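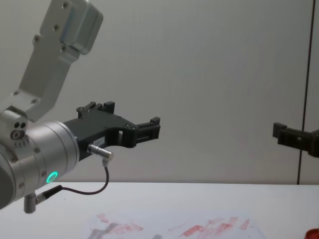 첨부 1. 두 팔이 마주 보는 자세, 왼쪽 손목 초록 링 점등

Woseo 고객지원 > 문의 내역 > 협동 셀 / 안전 설정

제목: 두 팔 공유 구역에서 보호 정지가 반복됩니다 (작업 규칙도 같이 봐 주세요)
상태: 해결됨
우선순위: 보통
제품군: Hekell 양팔 작업대
접수일: 2023년 7월 11일 화요일
요청자: Barnabás Csizmadia (Brirkcombe 시험실)
담당자: Norbert Halász

[요청자 글]

안녕하세요, 늘 친절하게 답해 주셔서 고맙습니다. 지난번 케이블 문의 때도 제 긴 글을 끝까지 읽어 주셔서 이번에도 마음 놓고 길게 적어 봅니다.

저희는 흰 작업대 위에서 팔 두 대로 종이를 다루는 동작을 시험하고 있습니다. 왼쪽 팔이 종이를 누르고 오른쪽 팔이 넘겨받는 순서인데, 두 그리퍼가 가운데로 모이는 구간에서 오른쪽 팔이 보호 정지로 들어갑니다. 매번 그러면 차라리 찾기 쉬울 텐데 어떤 때는 아무 일 없이 지나가서 더 답답하네요. 로그에는 이렇게만 남습니다.

SHARED_ZONE: wait timeout 500 ms
ARM_R: protective stop
ARM_L: hold

첨부 사진처럼 두 팔이 떨어져서 마주 보고 있을 때는 오류가 나지 않습니다. 손목의 초록 링도 정상으로 보이고요. 그리퍼 아래로 늘어진 검은 케이블이 혹시 당겨지나 싶어서 손으로 살살 만져 보았는데(물론 전원 내리고요!) 빠질 기미는 없었습니다.

제가 해 본 것은 다음과 같습니다.

- 제어기 재시작: 변화 없음
- 오른쪽 팔 속도를 절반으로: 정지가 오히려 잦아짐
- 종이 없이 같은 동작: 똑같이 정지함
- 대기 시간을 500에서 3000으로 변경: 정지가 사라짐

마지막 것으로 증상은 없어졌는데, 이렇게 두고 써도 되는지 영 마음에 걸려서 문의드립니다. 저희 시험실 규칙에는 "안전 관련 값은 임의로 바꾸지 않는다"라고만 되어 있고, 대기 시간이 안전 관련 값인지 아닌지가 안 적혀 있거든요. 우선 원래 값으로 돌려놓고 기다리겠습니다.

[담당자 답변]

Barnabás 님, 안녕하세요. 자세히 적어 주셔서 읽기가 참 편했습니다. 값을 되돌려 놓고 물어봐 주신 것도 정말 잘하셨어요. 되돌리지 않은 상태로 문의가 오면 저희도 어느 설정에서 난 로그인지부터 한참 따져야 하거든요.

질문하신 대기 시간부터 말씀드리면, 이 값 자체는 안전 기능이 아닙니다. 한쪽 팔이 공유 구역을 비워 줄 때까지 다른 팔이 얼마나 기다릴지를 정하는 동작 설정이고, 충돌을 막는 역할은 구역 잠금과 힘 제한이 맡습니다. 다만 Hekell 작업대에서는 대기 시간이 지나면 보호 정지로 넘어가도록 묶여 있어서, 값을 크게 잡으면 잠금이 제때 풀리지 않는 문제가 가려질 수 있습니다. 그래서 저희는 이 값도 "변경 기록 대상"으로 분류해 두시라고 권해 드립니다. 바꾸면 안 된다는 뜻은 아니고, 누가 왜 바꾸었는지 한 줄 남겨 두시면 충분합니다.

속도를 낮췄더니 더 잦아졌다는 말씀이 큰 단서로 보입니다. 두 팔이 번갈아 쓰는 구역을 왼쪽 팔이 늦게 비워 주고 있는 것 같아요. 번거로우시겠지만 아래 순서로 한번 봐 주시겠어요?

1. 두 팔을 사진과 비슷하게 간격을 벌린 자세로 옮기고 프로그램을 멈춥니다.
2. 설정 > 공유 구역 > 해제 조건을 엽니다. "동작 종료 시"인지 "경계 통과 시"인지 확인합니다.
3. 그리퍼 외형 모델에 손가락 끝 패드까지 들어가 있는지 확인합니다.
4. 값을 바꾸지 않은 채로 감속 모드에서 한 번 돌리고 로그를 내보냅니다.

작업하시는 동안 팔이 닿는 범위에는 손을 넣지 마시고요, 종이가 비뚤어졌다고 얼른 바로잡고 싶어지실 텐데 그때도 정지부터 눌러 주세요. 초록 링은 상태 표시일 뿐이니 링 색만 보고 들어가지 않는다는 문장을 시험실 규칙에 넣어 두시면 좋겠습니다. 안에 들어갈 때의 기준은 티치 펜던트의 정지 확인과 잠금, 이 2가지로 잡으시면 됩니다.

[요청자 글]

답변 감사합니다! 점심 먹고 바로 해 보았습니다.

해제 조건은 "동작 종료 시"로 되어 있었습니다. 왼쪽 팔이 구역을 벗어난 뒤에도 제자리로 다 돌아갈 때까지 잠금을 쥐고 있었던 거네요. 속도를 낮출수록 심해진 것도 이제 이해가 갑니다. 그리고 외형 모델은, 부끄럽지만 패드를 바꾸기 전 모델이 그대로 들어 있었습니다. 실제보다 짧게 잡혀 있더라고요. 로그는 첨부로 올렸습니다.

그럼 해제 조건을 "경계 통과 시"로 바꾸면 될까요? 아니면 모델부터 고쳐야 할까요? 순서가 중요할 것 같아 손대지 않고 있습니다.

[담당자 답변]

네, 순서가 중요합니다. 모델을 먼저 고쳐 주세요. 짧은 모델로 "경계 통과 시"를 쓰면 제어기는 손가락이 구역을 벗어났다고 보는데 실제 패드 끝은 아직 안에 남아 있을 수 있습니다. 지금까지는 해제 조건이 보수적으로 잡혀 있어서 그 차이가 드러나지 않았던 셈이에요.

모델을 고친 다음 구역 검증을 다시 돌리고, 통과하면 해제 조건을 바꾸시면 됩니다. 대기 시간은 500 그대로 두세요. 그리고 감속 모드로 3회, 이상이 없으면 평소 속도로 3회 돌려 보시기를 부탁드립니다.

규칙 문구도 물어보셨으니 다른 고객께 드리던 것을 조금 다듬어 적어 둡니다. 편하신 대로 고쳐 쓰세요.

- 그리퍼, 손가락, 패드를 교체하면 외형 모델을 갱신하고 구역 검증을 다시 한다. 검증 전에는 두 팔을 동시에 운전하지 않는다.
- 공유 구역의 해제 조건과 대기 시간은 변경 기록 대상이다. 이전 값, 새 값, 변경자, 이유를 남긴다.
- 보호 정지가 같은 지점에서 되풀이되면 시간을 늘리거나 재시작하여 넘기지 않고 로그부터 보관한다.
- 표시등은 참고로만 쓴다. 진입 전에는 정지 확인과 잠금을 한다.

사내 위험성 평가를 맡으신 분께도 이 문구를 꼭 보여 드리세요. 저희는 작업대 쪽만 알고 시험실 사정은 그분이 더 잘 아실 테니까요.

[요청자 글]

모델 갱신, 구역 검증 통과, 해제 조건 변경까지 마쳤습니다. 감속으로 3회, 평소 속도로 3회 모두 정지 없이 끝났습니다. 대기 시간은 500 그대로입니다.

문구는 Bárány 과제 작업 지침에 넣기로 했고, 8월 정기 점검 때 다른 작업대의 외형 모델도 함께 확인하려고 합니다. 패드를 바꾼 작업대가 하나 더 있어서요. 긴 글 읽어 주시고 차근차근 알려 주셔서 정말 고맙습니다. 이 문의는 닫아 주셔도 됩니다.

[담당자 메모]

원인: 패드 교체 후 외형 모델 미갱신, 공유 구역 해제 조건 "동작 종료 시"로 인한 잠금 지연
조치: 모델 갱신 → 구역 검증 → 해제 조건 변경
대기 시간: 변경 없음
후속: 8월 점검 결과는 새 문의로 접수 요청드림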